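Chapter 4
Can a Machine Tidy Up Yet? 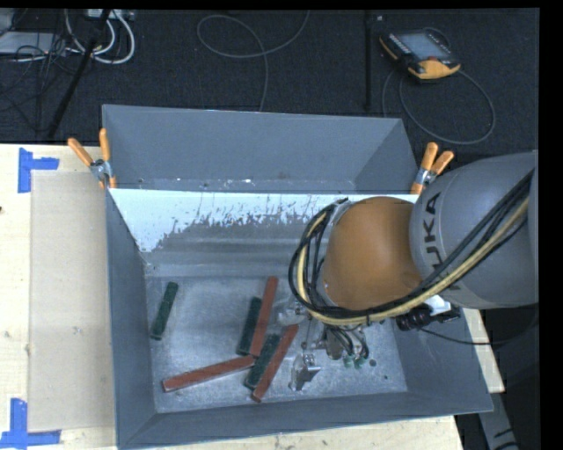
Figure 4.1. A KUKA arm working over a bin of red and green blocks.

Think about the last time you emptied a grocery bag, sorted a drawer of silverware or cleared a workbench at the end of a shift. You didn't plan any of it. Your hand went in, found something, turned it a little and put it where it belonged, and you were probably talking to someone the whole time! This chapter is about why that small everyday act is so hard for a robot, and about how far the machines have come (farther than many people expect).

We begin with the job in Figure 4.1, which people in the field call bin picking. Six blocks lie at different angles, and several are close together. Now imagine you have to pick up one of them with two stiff fingers and no sense of touch. Which one would you go for first? Most students choose the green block near the left wall, and it's a fine choice, with open floor on the side facing the others. But the wall is close, and a finger needs room to get down between the block and the metal. The blocks in the middle have the opposite trouble: more distance from the left wall, but neighbors right beside them.

A good picking program weighs all of this before the arm moves. It has to find the edges of each block, work out which way it points, choose a place to grip and then check that the gripper and everything bolted to it will fit. Change the angle of one block and the answer can change completely.

So, can machines do chores yet? On the shop floor, some of them, yes, and it's a pleasure to watch. At the Brustside parts plant, which we visit in Section 4.3, a picking cell runs 1,000 picks between checks, handling one kind of part in one kind of bin. The home is another story. When Přemysl Zelenák made a list of every object on his own kitchen counter for the Cidance study, he got to 71 before he reached the sink, and 11 of them were soft, floppy or half full of something. A block keeps its shape when you squeeze it. A bag of rice has other ideas.

The gap between those two places is where the exciting work is going on, and you don't need advanced math to follow it. By the end of the chapter you should be able to look at a chore and say which parts of it a machine could handle now and which would stop it cold.

Before you read on: drop six erasers into a shoebox, shake it once and take them out using only a pair of kitchen tongs. Write down which eraser you took first and why. You'll need your notes in Section 4.2.

4.1 Seeing the Pile

Last updated: July

Contact the Rusiseck textbook desk | Copyright Rusiseck Open Textbooks | Back to top

Comments

Dalibor Baláž: Used the shoebox exercise with my Friday class and they did not want to stop. Hexagonal pencils work too, and they're meaner.

mkt_shop2: Could Section 4.3 say more about how the bins get refilled? At our place that takes longer than the picking.

Ilse R.: The link to the Section 4.2 worksheet goes to the one for Chapter 3.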